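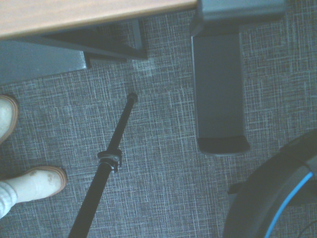 Friendship and Dating Circle, notes from our get-together, 02/10/2025

Hello all, Selma here again with the minutes. I said I'd keep them short and I haven't, sorry. Radomir was away so I chaired as well as scribbled, and if I've put words in your mouth tell me and I'll change them.

There: me (Selma Vasić), Hongjun Qin, Drita Perić, Arben Jurić, plus two new faces who'd rather stay off the list for now, and very welcome they are.
Apologies: Radomir Živković.

1. Last time's notes
Agreed, apart from Arben pointing out that he never said long-distance relationships were "doomed", he said they were "a lot of train fares". Changed!

2. Going out with a friend's ex
This took up most of the evening. A letter had come in through the box at Verkano from a woman whose best mate wants to start seeing the man she split up with in April. She says she's over him, but she feels sick whenever his name comes up and wanted to know whether she's allowed to mind.

Drita said of course she's allowed to mind, feelings don't need a permit, but minding and forbidding are two different things. Hongjun wasn't so sure. He thinks a good friend asks first and properly means the question, so if the answer is no then you leave it alone, at least for a while. Arben asked how long a while is and we got properly stuck on that (I wrote down "six months??" and then crossed it out).

One of our new people told us she'd been on the other side of it. She'd kept quiet for weeks to spare her friend, and it was the keeping quiet that did the damage. I thought that was brave of her to share and I said so at the time.

My own view, for what it's worth, is that the friend did the decent thing by owning up early, and the letter writer could tell her "I need you not to talk to me about him yet" without it being the end of anything. Drita will write the reply and Hongjun will read it over before it goes. We didn't all agree, so the reply will say that.

3. Being the one who always texts first
Carried over from last time. Hongjun tried going silent on a mate to see what would happen and says he felt rotten the whole time and rang him in the end. General feeling was that tests like that are a bit unfair when the other person doesn't know they're sitting one. Arben does think there's a point where you stop chasing, and I agree with him, I'm just hopeless at spotting it. 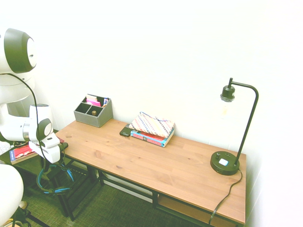 The desk, with the organiser and the pink sticky notes.

4. Money
We have £347 in the pot. Erkier want £124 for the room up to the end of the year, which we all said yes to. Arben would like us not to drop much further after that in case the rent goes up, and I'll ask them.

5. The social
Dervishi or Clakinov? Dervishi is cheaper and has the nicer puddings, Clakinov is quieter and you can hear the person you're talking to. Drita feels strongly that anyone shy will hate Dervishi. We voted and Clakinov got it. Partners and friends can come along, and so can people who are neither yet (Arben's words, he was very pleased with them). Hongjun to book.

6. Anything else
Drita asked if we could do jealousy between siblings next time. Yes please! Radomir to chair if he's back, otherwise it's me again.

Selma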